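May, a bit after 2 - table notes

Morning went to the white table again, and I'm writing this down before I forget which bits got sorted and which didn't. Bernd Reuter left a message asking for the small hardware to live in one place (fair enough, I spent ages hunting for a washer last time!), so I've started on the boxes. The Akyol order is in, 500 of the short screws, and they need a proper home before they end up all over the Cliteck shelf.

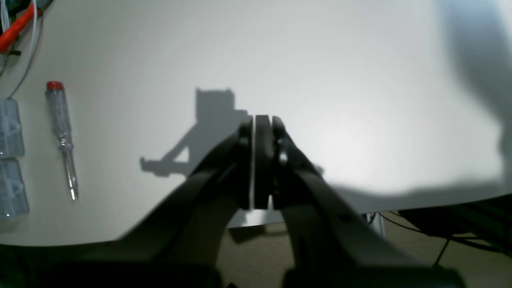 Left side of the table: clear boxes, screwdriver with the red cap.

Labels still to do. I want big ones on the front, nothing fancy, and the order number on the inside of the lid - 1548 for this lot. Cables are a separate job and I'm not touching them until I've got ties.

Then the cloth. I keep going back and forth on whether the pale green is a good choice on a white top. In the middle of the table the creases are soft and a bit hard to read under the bright light, though the hem side is nice and clear. The Dornach fabric samples might be better, there's a darker one in there I like a lot. Worth trying both with the same lamps on before anyone orders more. 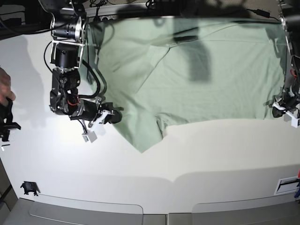 Folding notes

Spread it loose first, then square up the bottom edge, then bring the sides in. I did 20 folds by hand yesterday to get a feel for it and the ones where I started from the hem came out much neater (the others looked like I'd slept on them). Bernd does it sleeves first, so we should settle on one way and write it on the board.

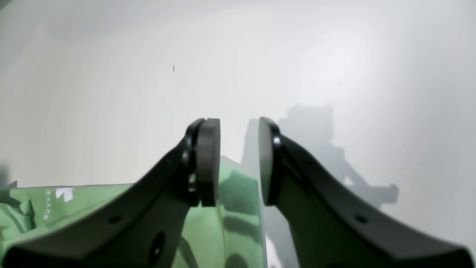
Steam iron is on the list too, Aronbridge quoted us for one and I haven't answered. If the darker sample wrinkles as badly as I think it will, we'll want it. Asking Bernd tomorrow, and bringing my own label tape.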